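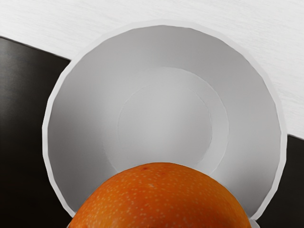
Fruit keeps longest when air can reach most of its skin. A deep bowl filled to the rim traps moisture at the bottom, and the lowest layer spoils first, usually where two pieces press against each other. Use a wide bowl and stop at a single layer. A plain white one with smooth inner walls, like the one behind the orange, has the further advantage that juice and early mold stains show up at once. Wash the bowl with dish soap whenever it is emptied and dry it fully before refilling. A damp bowl undoes most of the benefit.

Sorting before storage

Check fruit the day it comes home. Press lightly near the stem end. Anything soft there goes to the front of the line or straight into the refrigerator. Split skins, even small ones, should be eaten or cut up the same day.

Do not wash fruit before storing it. Water left in the stem cavity is the usual starting point for mold. If the fruit is muddy, wipe it with a dry cloth and rinse just before use.

Keep bananas, apples and ripe pears away from everything else. They give off ethylene, and it speeds up ripening in whatever sits beside them. Citrus is not much affected but will pick up mold from a bad neighbor quickly. One blue-green spot means that piece goes out and the ones touching it get wiped and checked again after 2 days.

Countertop or refrigerator

Oranges hold for a week on the counter and several weeks in the crisper drawer. Lemons and limes dry out faster on the counter, so put them in a closed bag in the refrigerator unless they will be used soon. Stone fruit should ripen on the counter first – chilled too early it turns mealy and does not recover.

Set the crisper to low humidity for fruit and high humidity for leaves. On the Gema drawer we use, low humidity means the slider is fully open. On the older Finus it is the reverse, and the label has worn off, so look at the vent itself.

Cleaning the counter around food

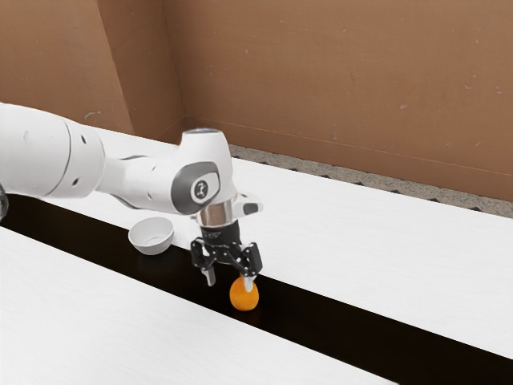

Most work surfaces need only warm water, a little dish soap and a second wipe with clean water. Soap film left behind is what makes a counter look dull and feel tacky. Dry with a flat cloth, working in one direction. White casings, such as the one on the arm reaching over the long tabletop, show fingerprints and splashes sooner than dark ones and should be wiped with a cloth that is barely damp. Mirror-like metal is best finished with a dry microfiber cloth; paper towels leave lint. Never spray cleaner directly at a joint, seam or small opening on any appliance. Spray the cloth.

For disinfecting after raw meat, mix 5 ml of unscented household bleach into 1000 ml of cool water. Check the bottle label first, as strengths differ. Clean with soap before the bleach solution goes on, leave the surface visibly wet for the contact time given on the label, then rinse and air dry. Make a fresh batch each day and never combine it with vinegar or ammonia cleaners. Do not use it on marble, limestone or bare metal.

Oils and scent marks

Citrus peel oil softens some finishes. Wipe up zest and peel within 20 minutes, particularly on waxed or painted surfaces. The Makokha paste wax on our side table clouded after half an orange peel was left on it overnight, and had to be stripped and redone.

Wooden cutting boards that smell of onion can be rubbed with coarse salt and a cut lemon, rinsed, and stood on edge to dry.

Thick-skinned fruit

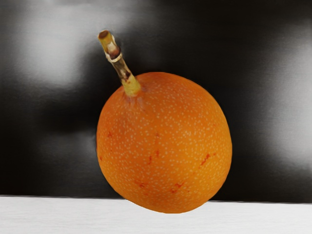
Passion fruit and granadilla

The two are stored differently. Purple passion fruit is ripe when the skin wrinkles. Sweet granadilla has a brittle shell that stays smooth, so wrinkling is a poor guide; choose fruit that feels heavy and has no dents. Keep it on the counter for a few days or in the refrigerator for longer. Crack the shell with the thumbs and lift out the pulp with a spoon. The seeds are eaten, the shell and the white lining are not.

Pulp freezes well. Fill an ice cube tray, freeze until hard, then move the cubes to a Nuneck box or any other container with a tight lid. Label it with the month. Cubes frozen in March are still good in summer, though the flavor flattens after that.

Updated 30 June 2023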